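Clirnex 5-Channel Amplifier: Frequently Asked Questions
Last updated Feb 2, 2025

What is the lowest load the amplifier will run?
Channels 1 to 4 are stable at 2 ohms each. The subwoofer channel is stable at 2 ohms. Do not bridge any pair below 4 ohms.

What power should I expect per channel?
Each full-range channel is rated at 100 watts into 4 ohms. The subwoofer channel is rated at 200 watts into the same load. Ratings assume 14.4 volts at the terminals.

Why does the amp go into protect mode when I turn it up?
Check the ground first. It should be short, bolted to bare metal, and the same gauge as the power wire. If the ground is good, disconnect the speakers one at a time. A voice coil touching the basket will trip the circuit at high volume only.
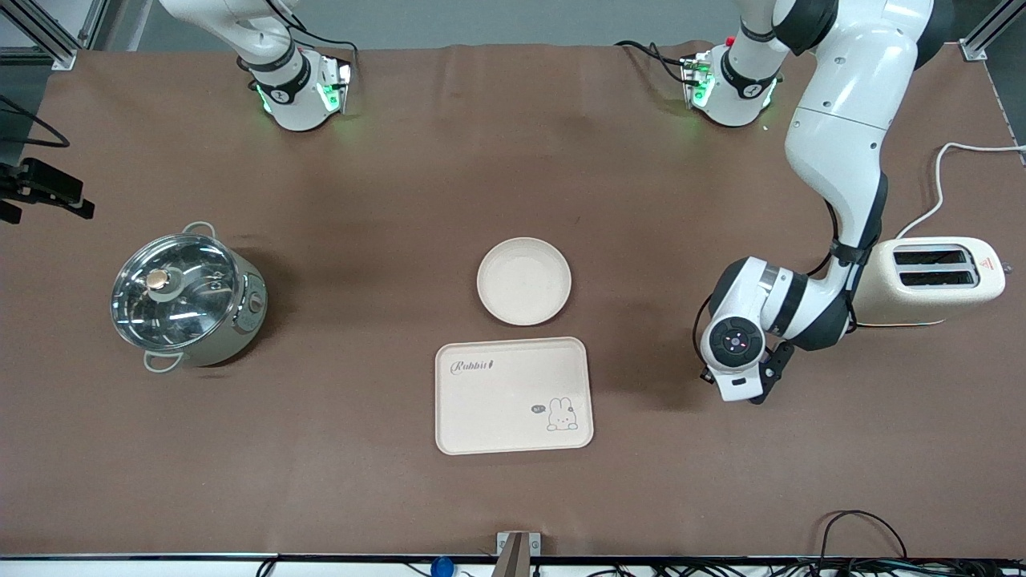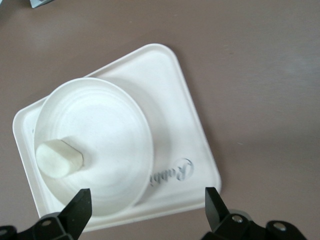 Robot arms at the back of the mat (first photo); white tray on the tabletop (second photo).

How do I set the gains?
Turn off bass boost and set all gains to minimum. Play a test tone with the head unit at three-quarters volume, then raise each gain until the output clips - back it off slightly from there. Gain is not a volume control.

Can I use the speaker-level inputs and the RCA inputs together?
Yes, but not on the same channel pair. Each pair has its own input switch.

Where do I send a unit for repair?
Estmont handles all warranty work at the Wiltham service center. Include a copy of your receipt and a note describing the fault. Units received after the start of April will be logged under the new return form.

Who do I contact about wiring diagrams?
Write to Darren Nuttall in technical support. Give the serial number and the impedance of each speaker.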